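The Great Bathroom Drawer and Sweater Shelf Weekend

I have been threatening to do this since January, and I finally did it! Two jobs, one weekend: the bathroom drawer that wouldn't close, and the shelf of winter knits that kept sliding onto my head every time I reached for a towel.

Let me start with the drawer, because that was the fun one. I pulled the whole thing out and tipped it onto an old sheet on the bedroom floor. Hair ties, hotel soap, a nail file I bought to replace the nail file that was under it the whole time. And toothpaste. So much toothpaste! I buy it whenever I go past the little store in Imville that stocks the kinds I can't get near home, and then I forget and open a new tube before the old one is done.

My rule now is that one tube lives by the sink and the spares go in a shoebox on the closet shelf, standing up, caps down. When a tube is nearly done I flatten it from the crimped end with the back of a comb (my grandmother's trick, and still the best one) and I don't get to touch the shoebox until it's properly empty. I've stuck to this for 10 days, which for me is a record.

Bright green DARLIE toothpaste, then black ribbed knit.

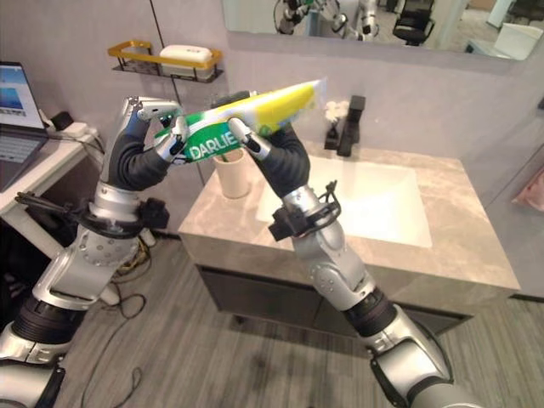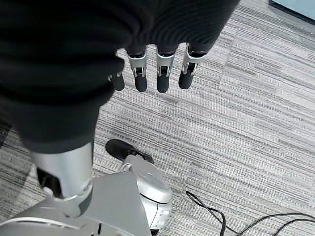
Now, sweaters. I used to hang mine, and I had those sad pointy shoulders on everything by spring. Ribbed knits are the worst for it because they're heavy and they just keep stretching. So everything gets folded now, and I've settled on a fold I really love: lay it face down, bring both sleeves straight across the back, fold the sides in so they meet, then roll loosely from the hem up to the neck. It takes a bit more room than a tight square, but you don't get that hard crease across the chest.

Delia Zapata, who has the tidiest closet of anyone I know, told me to sort knits by weight and forget about color. I was doubtful (I like a rainbow!) but she's right. The heavy ones go on the bottom, the thin ones go on top, and the pile stops leaning. All my black things ended up in two different stacks and I thought that would drive me nuts, but I can find them faster by feel than I ever could by looking. Black on black on black in a dim closet was never going to work.

I also bought a sweater comb from Udia and spent a very happy evening taking the fuzz off cuffs and elbows. Go slowly and keep the fabric flat, and do the ribbing along the lines, never across them. I got a bit excited on an old gray cardigan and pulled a loop, so learn from me.

Things I still want to do: find a shallow tray for the hair ties, get cedar blocks for the back of the shelf, and wash the shelf liner, which has a mystery stain the shape of a boot. The Wedach trays look perfect but they're 2 inches too wide for my drawer. If you know of a narrower one, please leave me a comment! I measured three times and I'm still a little hopeful I got it wrong.

Next up is the linen cupboard. There's a fitted sheet in there that doesn't fit any bed I've ever owned, and I'm going to find out where it came from.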